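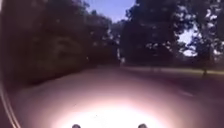

Alasdair Lamont wrote in to ask if the Prurcombe loop is too much for a first-time walker, and whether he has to sign up for all 16 Mondays. No to both, and please come!

How far do we go?
Usually 2 miles, out to Grivesside and back. In August we cut it short when it's hot.

Do I have to keep up?
Nope. Someone always walks at the back (often me, I love it back there, you hear all the best stories).

Can I bring my dog?
Yes, on a leash. Strollers are great too, since we stick to paved paths.

What if it rains?
We walk! Thunder is the only thing that stops us. Check the phone line after 4, extension 3452.

Is there coffee?
Oh, is there ever. We end up at Wevberg, and the cinnamon rolls sell out fast, so don't hang around stretching.

Where do I park?
The lot behind the library. Not the bank, they do ticket.

Updated 2023-09-25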